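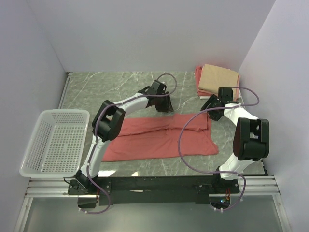 So I finally made it over to the open day at Zavus, and I stayed way longer than I meant to (sorry to everyone who was waiting on me for lunch!). They had a bunch of stations set up, but the one I kept drifting back to was the towel folding. Two arms, one table, a pile of laundry. I could have watched it until they locked the doors.

Santino Paredes ran the demo at our end of the building and he was so patient with all of us. He told me the pair had done 219 folds that month, and that pink cloths give them more grief than tan ones, which made me feel better about my own linen closet. I asked if it could do a fitted sheet. He laughed for a good long while, so I'm taking that as a no!

There were 13 of us in the afternoon group, plus a very serious eight-year-old who wanted to know if the arms ever get bored. Santino said he'd ask them.

They're planning another open day in April, and the Pustell folks next door may join in. Sign up at the front desk if you want to come along with me. I'm driving and I have room for three.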